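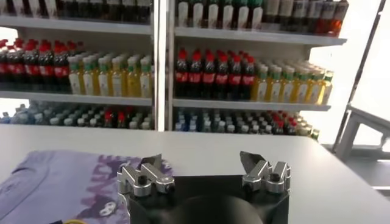

Shared workshop in Brimonholm gets its folding arm working at the table

A home-built robot arm that folds T-shirts is now running on most evenings at the Rusel workshop in Brimonholm, after a winter of work by members who wanted a project that several people could take a hand in.

The arm is called Siriwan. It is bolted to the end of a white table and carries a two-finger gripper with metal linkages and short dark pads at the tips. A small camera sits at the wrist, looking out past the fingers, and the program uses that view to decide where to take hold of the cloth. A drinks retailer's shelving, with cola, water and other bottles on it, stands behind the table.

Members began the build in November with a different job in mind. The first plan was an arm that would sort screws into trays. That version worked slowly and jammed often, and by January the group had dropped it and kept the motors. Folding was suggested as a replacement, mostly on the grounds that old T-shirts cost nothing and do not roll off the table.

Parts for the arm came to 300 dollars, paid out of workshop dues. The figure does not include the motors, which were already on hand, or the computer, an older desktop that one member had stopped using. The base plate was cut on the workshop's own band saw and drilled twice, the first set of holes having been laid out from the wrong side of the drawing.

The gripper has gone through 3 versions. The first had printed plastic fingers that flexed under load and let the cloth slide out. The second used metal fingers with flat pads set straight up and down. Those held well but could not get under a hem lying on the table. On the present one the pads are angled, and the fingers open wide enough to straddle a sleeve before closing. Members say the change in angle made more difference than anything done to the software that month.

Teaching the arm has taken longer than building it. A person moves a hand controller through a fold while the computer records the motion and the camera view together. The arm then tries the same job by itself. By the end of March the group had recorded 3078 folds, using shirts of all colors and sizes brought in from home. Printed shirts are given extra time. Early on, the program treated the border of a large graphic as the edge of the shirt and tried to pinch it in the middle of the chest. Plain white shirts are also a problem on a white table, and the group has talked about laying down a dark mat. No mat has been bought so far.

Daylight has been the other trouble. The windows are bright in the afternoon, and the camera sometimes sets its exposure for the glass and leaves the cloth too dark to read. The group now locks the exposure at the start of each session. One member has offered to sew a blind. Until then, recording is mostly done after 6 p.m., when the light is more even.

A full fold takes the arm 2 minutes. It does the sleeves first, then brings the hem up to the collar, then turns the bundle over at the half. The last step is the one that fails most often. When it goes wrong, the arm tends to lift the top layer only and leave the rest behind, and a person has to spread the shirt out again. Thick cotton goes better than thin. Long sleeves are not attempted.

The software is the group's own, built on a free motion library and a set of scripts the members call Plonunus. The scripts started as a way to rename recording files and now handle most of the calibration as well. They have been posted for download along with the gripper drawings and the parts list. Two items on that list have already been discontinued, and a note gives substitutes that should fit the same holes. The wiring diagram is still being redrawn and should follow later in April - the version on the workshop wall is out of date in several places and members ask that it not be copied.

There are rules for using the arm. A stop button is fixed to the table leg, and one person must stay beside it whenever the motors are powered. Long hair has to be tied back, and rings and loose bracelets come off. Children may watch from the far side of the table but may not run the hand controller. The power supply is switched off at the wall at the end of the night, and the log sheet is signed. Anyone who changes a setting is asked to write down the old value as well as the new one.

The group is looking for clean T-shirts in adult sizes, worn ones included, and for one more spare motor of the kind used at the elbow, the last spare having gone into the arm in February. Shirts can be left in the bin by the front door at any time the workshop is open. They will not be returned.

Open sessions with the arm run from 6 p.m. to 9 p.m. on workshop nights. There is no charge to watch. People who want to record folds need to take the short safety class first, and the sign-up sheet is on the door of the tool room.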